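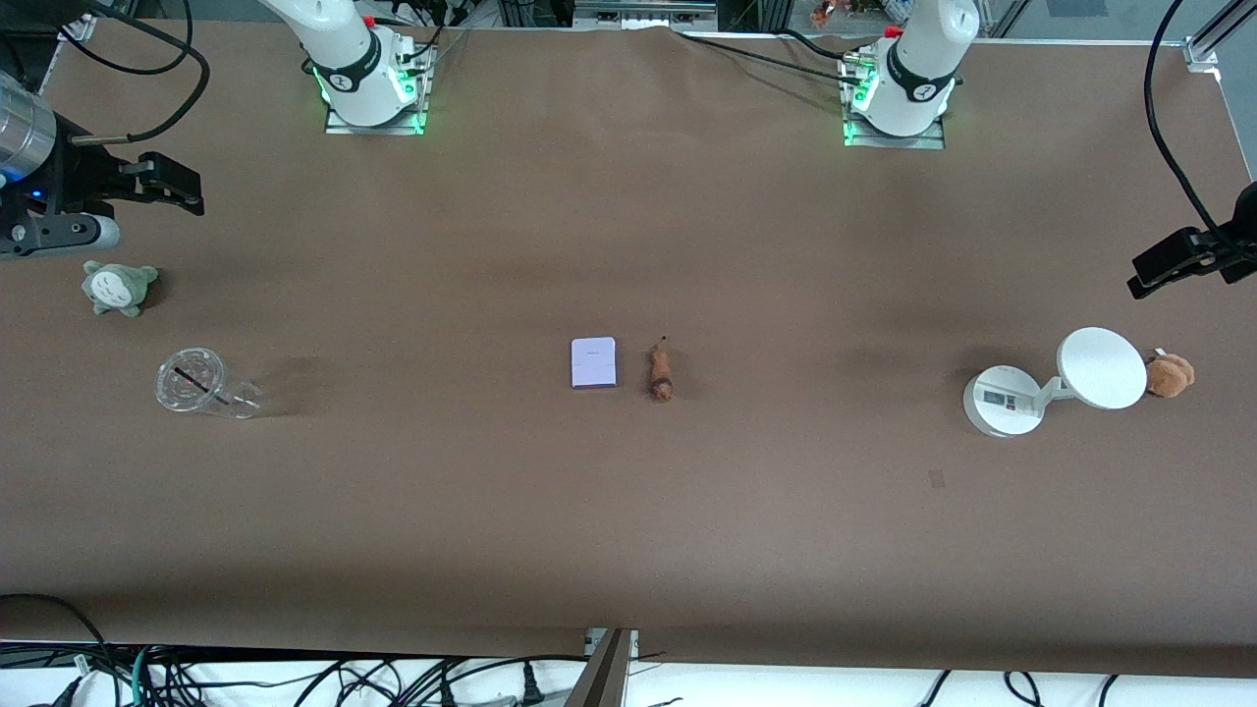
Morrison, Sunday, January 12, 2020

Hello again, and a happy new year to everyone who was too busy with the holidays to open the last issue. We had a good pile of mail waiting for us when we got back, and a surprising share of it was on one subject, so the notes I had planned on log formatting will have to wait and we'll talk about settings instead. Saved settings, to be exact, and why your program sometimes comes back up with the old ones.

If you use the Zidard library you already know the basic idea. You give a setting a name and a default value, you read it when the program starts, and you write it when somebody changes it. It's a friendly little system and most people are up and running with it in an afternoon. The trouble comes later, when you change a number on the settings page, watch it take effect, feel good about it, switch everything off, and come back after lunch to find the old number sitting there as if you'd never touched it.

The cause is nearly always the same. Setting a value and saving a value are separate steps in Zidard, and they always have been. When you call the set function, the new value goes into memory and every part of your program that asks for it will get it. It stays in memory until you call save, and only then is it written to the file. I do wish the names had been chosen with a bit more care (I had a small part in choosing them, so I can say so), but changing them now would break an awful lot of code that people depend on.

So, the first thing to check is whether you call save at all. A great many of the programs we were sent didn't. The second thing to check is where you call it, and this one takes a little more explaining, so bear with me.

Several of you had put the save call inside the main loop, which does work, in the sense that the file is always up to date. But the main loop may run many times a second, and each of those passes rewrites the whole file whether anything changed or not. One reader had a settings file with 4000 entries in it, most of them left over from old tests, and was wondering why everything had become so slow! Please don't do that to your storage. Move the call out of the loop and put it in the function that handles a change, right after the set call. If your users tend to drag a slider back and forth before they settle on something, wait 2 seconds after the last change and save then. The timer class that comes with Zidard is perfectly good for this, and you can restart it every time a new value comes in.

Now for the part that caught even some of our longtime readers. Defaults are applied when a name is missing from the file, and only then. If you ship a new version with a better default, anyone who already has a saved value under that name will keep the one they have. That's usually what you want - people get rightly cross when an update throws away their choices - but it can be a puzzle when you're testing on your own machine and your shiny new default never shows up. Delete that entry from the file, start the program again, and there it will be.

While you're in there, have a look at your names. Upper and lower case count as different, and so does a stray space at the end, and I have lost more evenings than I'd like to admit to that second one. Keeping every name in a single source file, as constants, will save you a lot of squinting. The folks on the Jotovia project do it this way and their settings code is a pleasure to read, so if you're looking for something to borrow from, start there.

A few smaller items before I let you go. The Bunent viewer now shows unsaved values in italics, which should help with everything above, and you can turn that off in the display menu if you find it fussy. The getting started pages have been gone over for typos, and thank you to all who sent corrections. The next big release is planned for April, with a test build to come before it, and we'd be very glad to have people try that build on real programs.

Keep the letters coming, please, and do attach your settings file if you're writing about a setting. Log formatting next time, I promise.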